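Litier 2.0: wrist view now gated before it reaches the planner

Jun 27, 2023 – Tooling news from the Kröger cell

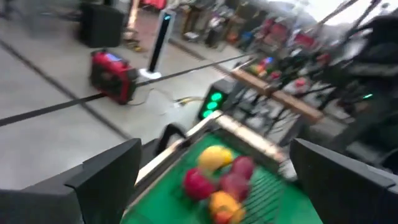

Wrist camera view over the fruit tray, strongly motion-blurred.

The Litier release that went out this week changes how wrist camera input is handled while the arm is moving. Up to now the perception node passed every image to the grasp planner, and the planner sorted out the bad ones by itself. With views like the one shown, it tended to merge neighboring fruit into one object. The two dark red pieces next to the wire rack are a typical case: similar color, soft edges, little left to separate them.

Litier now computes a sharpness score per image and reads joint velocity from the controller at the same timestamp. If either value is out of range, the image is still logged but the planner keeps its last accepted object list. The list expires after 424 ms, and the arm then slows down until a usable view comes in.

On the Zulberg replay set, merged detections fell from 70 to 20. Cycle time went up slightly on long moves. Tray pose is still estimated from the rim and can drift when a finger covers a corner – a fix is planned for November.

Users of the Hosto driver need to update it first, as older versions do not publish velocity with a timestamp. Two parameters were renamed; both are listed in the changelog. Old config files load with a warning.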